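Purkside workshop arm takes on the shape sorter

PURKSIDE, 12/31/19. A tabletop robot arm built in the shared workshop at Purkside is up and running, and the people behind it are opening up their plans, parts list and code to anyone who wants to make one too!

The arm is called Grurnia. It began in September as a pile of servos and black brackets on a borrowed bench, and it has grown into a working machine with a gripper that opens, closes and reaches across the table. Every joint was put together by hand on evenings and weekends (and a few of them were taken apart again the next morning). The full build took 40 sessions and came in at 2790 dollars, spare servos and tools included.

Wiring was the longest job by far. Each servo needs power and a signal line, and all of it has to stay clear of the joints when the arm swings. The team tried clips, sleeves and tape before settling on loose loops with plenty of slack, and the cables are still the part that gets the most attention on workshop nights. 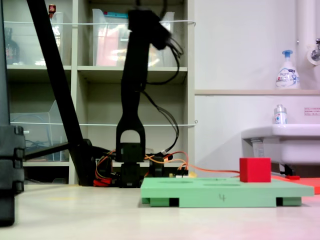 Ezeani, writing on the workshop's message board, hopes the next version will be tidier: "I love this thing, but please label both ends of every wire before anyone else tries to copy it. I spent a whole evening chasing one loose plug on my own arm." The team agrees, and a labeling guide will go out with the plans.

For its first real challenge, Grurnia is working with a child's toy. The shape sorter was picked for a simple reason: a cube that looks easy to drop into a square hole is a tough job for a small arm. If the gripper comes in a little crooked, the cube catches on the rim. The foam is kind to the fingers when a move goes wrong, and moves do go wrong, so that matters a lot!

The board in use now has 4 holes, a cross, a circle, an octagon and a square. The team is starting with the red cube and plans to log 1000 tries before moving on to the other shapes. All of the results will be shared, misses too.

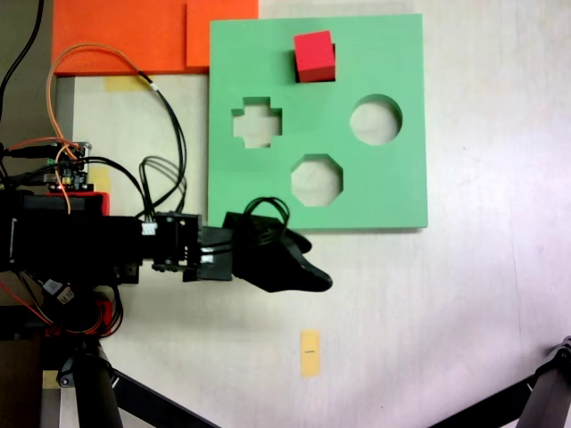 How to get the plans

The Ellesine build pack has the bracket drawings, the wiring chart and the control code. It is free to use and change, and printed copies can be picked up at the Purkside workshop during open hours. Builders who make changes are warmly invited to send them back for the next edition.

Questions about the arm, the parts or bench time can be left at the workshop's front desk or posted on the message board.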